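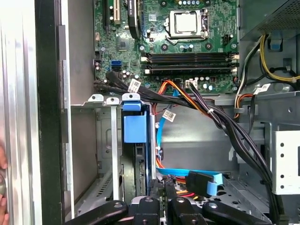 Budget for the second teardown cell, first pass

The request for a second cell goes to Patricio Figueroa before the end of the year, and I have spent the last few evenings turning a page of guesses into something with line items. I am putting my working notes up here, partly so that I can find them in April when the money is released and I have forgotten why I picked anything.

The first cell does desktop towers only. Intake is whatever comes off the Restuvwood contract: office machines, mostly mid-size cases, with some already stripped of memory and processor by the time we get them. The arm handles connectors, cables and drives. A person still opens the side panel and deals with anything that has been bent in transit.

Arm. I had two quotes, one from Ebrahimi and one from Trestia. The Trestia arm is cheaper and has the longer reach. Ebrahimi has the better force readings at the wrist, and that is the one I am asking for. Pulling a SATA plug is a small force in a tight place, with a drive cage on one side and a cable bundle on the other. An arm that can't tell a stuck plug from a moving one will pull the port off the board. We have 14 boards in the scrap bin to show for the first year, and every one of those was resale stock.

Grippers. This is where I underbudgeted last time. I had priced one gripper and one spare set of fingers. The fingers are a consumable. The edges of a steel case eat them, and once the tips are rounded over they slide off the small latches. The new sheet has 15 sets for the year. At the rate we replaced them on cell one that leaves a little slack, and I would take the slack over another two-week wait on a parts order.

Wrist camera. Same model as before, no change. I looked at a higher resolution one and could not justify it. The tags on the cables read fine at working distance with what we have. The trouble is glare off the inside of bright side panels, and more pixels don't fix glare. I have moved that money to a pair of diffused lights and a matte curtain. It is not exciting, but it is cheap.

Cable tags. 688 of them left on the current rolls. We wrap a tag on the cables we want tracked, so a single tower can use up several, and the rolls go faster than the tower count suggests. Jaruwan Chantharasri asked whether we could quit tagging once the vision model is good enough. Possibly. A blue SATA cable against bare steel is easy to find with no tag at all. Black power leads in a thick black bundle are another matter, and those are most of what is in there. I have kept tags in for the full year and marked the line as one to review.

Fixture. Cell one has a flat plate with four clamps, and the operator ends up holding the side panel by hand on the cases where it swings instead of lifting off. I don't want to pay for a person to be a hinge stop. The Stinduseck adjustable fixture has a panel arm as an option. It adds to the lead time, 33 days from order against stock delivery for the plain one. I have asked for it anyway. If the arm ships late, as they do, the fixture will be waiting for it.

Safety. The scanner and the stop buttons are carried over from the first design, and so is the risk assessment, although it has to be redone for the new floor position. Last time I left the reassessment out of the budget and had to take it from maintenance. It has its own line now.

Things I left out on purpose:

Automatic screwdriver. The drives in most of our cases sit behind a plastic latch and need no driver. The ones that do need one can go to the bench.

Conveyor. Two cells do not make a line. A cart is fine.

Laptop tooling. Different job, different grippers, different request.

Training. I have put in two operators at three days each. Cell one had one operator and no cover, and it sat idle whenever he was out. That cost more than the training would have, and I have the hours to prove it — the log is in the shared folder with the rest.

Open items: the electrician's quote for the new drop, and a straight answer from Ebrahimi on whether the service plan covers the wrist sensor or only the arm. Their sheet says "arm assembly," and I have asked twice what that means. If the sensor is excluded I will add a spare and cut one of the lights.

Posted 2020-12-22. The spreadsheet will change when the electrician calls back.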